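Subject: Re: [teleop-users] hand guiding vs. remote for door tasks
Date: September 24, 2018
From: kitchen-sim maintainer, Jirkis

> We're collecting demos in the Iltetti kitchen with the 6-axis mouse
> and the doors are eating all our time. Pick and place is fine, anyone
> can do it after an hour. Is it worth going back to moving the arm by
> hand and replaying in sim? Also what do you do about grip on a
> panel edge, ours slides right off the board.

Short answer, stay remote for the doors. Longer one, quick as I can, have a build running.

We did both in August. 331 demos total on the Buvum set, wrist view plus one overhead. By hand the paths look nicer but people pull from the elbow and the replay never matches the hinge. Remote is slower and uglier, replays clean.

For the edge: come in with fingers wide, one each side of the board, and get the wrist turned to match BEFORE you close. Most bad runs were somebody closing first and fixing the angle after.

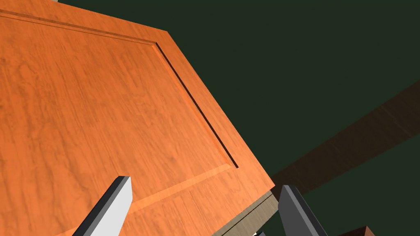
Also drop your translation gain once you're near the door. We run 9 far out and 2 close in, on a foot pedal. Operators hated the pedal for a day and then stopped complaining. If yours still slides check the friction on the door mesh and not just the fingers, the Katayama importer resets it to default without teling you. Cost me an afternoon.

For picks, different story. Rounded things want the fingers low, on the widest part. New operators go for the top every time, they're used to picking up mugs I guess. Have them stop and look at the wrist view after closing, then lift. 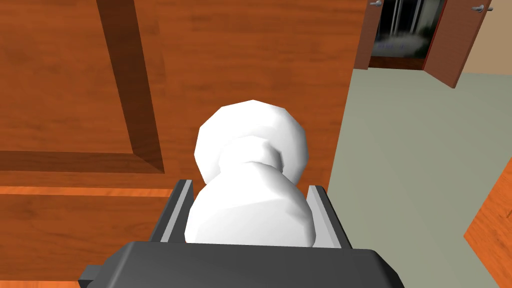

Source: Jirkis kitchen sim, render

One more thing — don't throw out the hesitations. We trimmed pauses from the first batch and the policy came out jumpy near furniture. Put them back, better. Not a proper comparison, only 11 rollouts each, so take it for what its worth.

Config for the pedal is in the contrib folder, old branch. Will move it over when I get a minute. What control rate are you running? If it's the Iltetti default I'd look at that before anything else.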